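Pre-purchase walk-through — hand-held gripper stations, snack sorting line
Site: Corneck, bench room
For: Brulleo equipment budget, January round

Marks used: OK / FIX / BUY / HOLD. Comments go straight into the budget sheet so keep them short.

1. Bench and floor
Bench level, no wobble — OK
Floor tile sound, no lifted edges — OK
Aisle clear behind operator — OK
Rated load on bench plate, 1000 lb. Plenty. No new bench needed, take that line out of the request.

2. Power
Outlets on this wall date from 1975. Electrician looked, grounded, fine for chargers. Not fine if we add the compressor — HOLD
Power strips: 4 on order, Pillay quote. Metal housing, not plastic. Check the quote says metal, last one didnt.

3. Grippers, hand-held
Finger screws tight, checked by hand before start — OK
Pads seated, no peeling — OK
Spare pads on shelf — none. BUY. Grarach sells them in packs of 6, so one pack per station and quit borrowing from the other bench.
Squeeze on thin wrappers — see comment in 4. Pads are ribbed, good hold, but the wrapper bends some. Want a softer pad priced as an option before we commit to the full set.
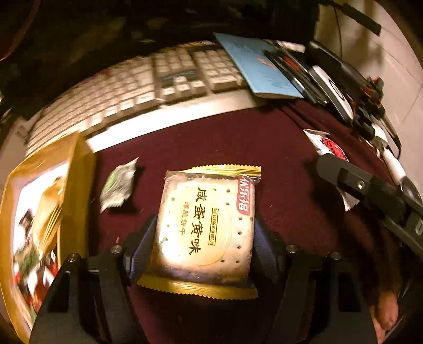 4. WORK AREA / HANDLING — comments

Item in grip: salted egg yolk biscuit, single wrapped. Held at both sides, pack bends a little between the pads. Mark: OK for trial, FIX before volume. Ask Grarach for a soft pad sample, no charge if possible.

Cloth on bench: maroon, creased, bunched up on the right. FIX. Price a flat mat with a grippy back, cut to bench size. Cheap item, dont let it slide to next round.

Cables: tangle on right side of the bench. FIX. Clips and sleeve, put under small parts, no seperate approval.

Keyboard, pens, booklet all sharing the table with the handling area. Needs a shelf or side arm for the keyboard. BUY — one per station. Pens go in a cup.

Hands: fingers kept back from the pads while closing. Add to the station card.

Lighting: bright at center, dark toward the edges. BUY second lamp, same type as first.

5. Paperwork
Manual at station — FIX, print one
Inspection tag — HOLD until serials come from Brulleo
Service contract — nearly double last year's, get a second price before signing. Pillay said they'd quote.

6. Still open
Compressor — decide after the outlet question
Soft pads — waiting on sample
Who signs for Corneck deliveries after 4:30 pm
Re-check items marked FIX before PO goes out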